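Moving to a smaller flat, what do I do with all the letters?

marram_lou
Joined November
Posts: 24

Hello all, long-time reader and I think this is only my second thread, so be kind! We're leaving the house in Ovholm after a very long time and going to a flat with hardly a cupboard in it. I've managed the books and the china, with a few tears, but I'm stuck on the letters. My aunt wrote to my mother nearly every week and I have 278 of them in two hatboxes. Do I scan them and let the paper go, or find room?

pegbag
Oh Lou, keep them! I scanned all of my dad's and then gave the originals to a cousin, and I've missed the feel of them ever since. He pressed so hard with his biro that you could read it from the back.
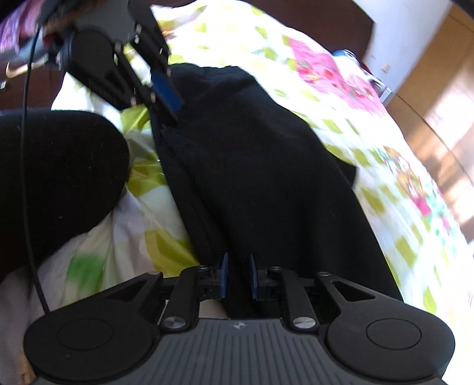 marram_lou
What sort of box is best if I do keep them?

pegbag
An acid-free card one with a lid, stored flat, somewhere that doesn't get damp. Take off any paper clips and elastic bands first, as they mark the paper horribly. Mine came from a stationer's and cost less than a takeaway.

Mirko Testa
I'm going to disagree, gently. When we moved I kept every scrap, and the boxes sat under the bed for years while my back got worse from shifting them to hoover. Choose the 24 you love best, scan the rest, and offer the originals to the local archive. Ours was glad of them.

pegbag
But how do you choose, Mirko? It's the dull ones about the price of plums that I go back to.

Nayeli Huamán
Could I put in a word for the family? My grandmother's letters from Tamayo were shared out among the grandchildren, a few each, and we read them aloud when we get together. I wouldn't do it before scanning the lot, mind, because my brother has already lost two of his.

Mirko Testa
That I could live with, pegbag, plums and all.

marram_lou
Thank you, all of you. I've asked my sister whether she'd take one of the hatboxes and she's thinking about it. I'll start on the scanning after the curtains are done.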